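3.2 What gets in the way

Studies of computer repair tend to dwell on the fault. Once the fault is known, the part is ordered, the part is fitted, and the machine goes back under somebody's desk. The fitting gets half a sentence. Our own bench logs, kept at the Idell and Tennant workshops, suggest that the half sentence is where a fair share of the afternoon goes.

We logged 415 jobs on office desktop towers, of which 71 involved taking out or putting back a storage drive. Each job was broken into handling steps such as opening the case, moving a cable aside, seating a part or looking for a screw. This gave 3003 steps in all. Coding was done by the second author and by Theerawat Nuchit, who had the advantage of having built computers and the disadvantage of having opinions about them. Where the two coders disagreed, the step was discussed until one of them got tired.

Drives ought to be the easy case. Many office towers hold them in plastic caddies that slide into a cage, a design meant to spare the technician a screwdriver. The caddy mostly keeps its promise. The cables make no promises at all. In 20 of the drive jobs, more time was recorded against moving cables than against moving the drive, and one entry from a Monday at Tennant reads, in full, "wires again".

We use "neighbourhood" for whatever lies close enough to a part to be bumped, snagged or leaned on while that part is being handled. It is a homely word, but the earlier one (Jitov's "proximal obstruction field") did not survive contact with the people filling in the logs. Figure 2 gives a typical drive neighbourhood. The tower is on its side with the panel off, and the orange, yellow and black power cables loop from the drive bays toward the middle of the chassis. A caddied drive stands upright in the grey parts holder to the left of the case. The motherboard's CPU socket is empty, which matters little for drive work but a good deal for anyone inclined to rest a hand there.

Laying the tower flat was standard practice at both workshops. It gives the part something to rest on and lets the technician look straight down into the cage. It also invites every loose connector to lie wherever it pleases — usually, according to the logs, across the one opening that was wanted.

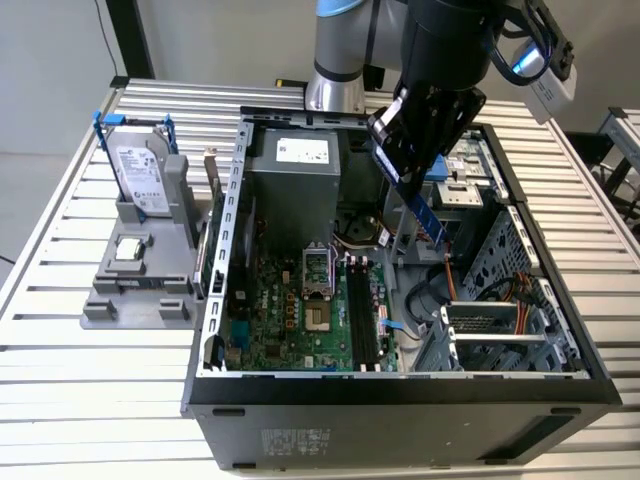 Figure 2. Desktop tower laid on its side with the interior open. Drive in blue caddy, left, in the parts holder.

3.3 Cables as a separate category

The first version of our coding sheet, borrowed from the Bevby project, filed cables under "other". After the first week "other" was the largest category on the sheet, and we gave in. Cable steps are now split by whether the cable was unplugged, pushed aside or held out of the way for the whole of the next step. Holding was the hardest to code, as it takes up a hand that the log otherwise assumes is free.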